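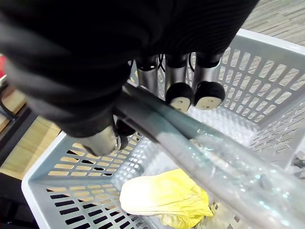
Rod still in its plastic, with the grey basket

Hello all,

Sorry to be slow with this, the digest went into my junk folder again and I only spotted it at four in the morning when I was up with the cat. Gobnait Kavanagh wrote:

> Does anybody on here keep their spare rods in anything sensible?
> I have just taken delivery of a bundle for the Duddale hall
> curtains, each one in its own clear wrapper, and they are rolling
> about all over the landing. My mother kept hers in an umbrella
> stand but I haven't got an umbrella stand, and the cupboard under
> the stairs is full of the wadding we bought for Plunmont. Also, do
> you strip the plastic off straight away or leave it on? Mine
> crackles something terrible every time I go past.
>
> Gobnait

Gobnait, I use a basket! One of those light grey plastic ones with a good thick rim, the sort you'd find next to the washing-up bowls. I've put a picture at the top. I tried a tall cardboard tube first and it was hopeless, because you can't see what's in it and you end up tipping the whole lot out on the floor to find the one you want. With a basket you just look down and there they are.

The rim matters more than you'd think. I had a cheaper one before, thin as anything round the top, and it bowed outwards the minute I leaned a few long rods against it (and then split, on the stairs, with my arms full). A smooth fat rim doesn't snag the wrapping either. Mine cost 12 pounds from Vurkow, the hardware place by the bus station, and they had a stack of them when I was in there in December. They do a lid as well but I wouldn't bother, the rods stick out of the top anyway.

As for the plastic, I leave it on until the day I'm putting the rod up. Yes it crackles, and yes it catches the light and makes everything look like a florist's, but you can see the grey metal well enough through it to know what you've got. I did unwrap a whole batch once, feeling very organised, and they knocked against each other in the back of the car all the way to Plunmont and came out covered in little scratches. The wrapped ones were fine. If the noise is driving you mad, a bit of masking tape round the middle quietens it down, and you can write the length on the tape while you're at it. I put 115 on the ones for the side windows and leave the others plain.

Two other things while I'm here. Don't stand the basket on lino, it creeps - mine had travelled halfway to the back door before I put an old bath mat under it. And keep the brackets and screws out of it altogether. They drop to the bottom and work their way under everything, and you'll be fishing about in there with your sleeve rolled up when you ought to be on the stepladder. I keep mine in a biscuit tin on the shelf above.

Tô asked a while back whether the long rods could lie flat on top of a wardrobe. They can, but put a towel down first and have the ends against the wall, or one good slam of the door and they're off. I still prefer the basket for anything I'm going to want soon.

How many windows are you doing at Duddale, is it all 13 or only the side facing the road? If it's the lot I've got a second basket in the shed you can borrow, it only has hose bits in it at the moment and they can go in a bucket. I could drop it round on my way to choir, just say when. And have you still got my long tape measure?

Bye for now,
Maureen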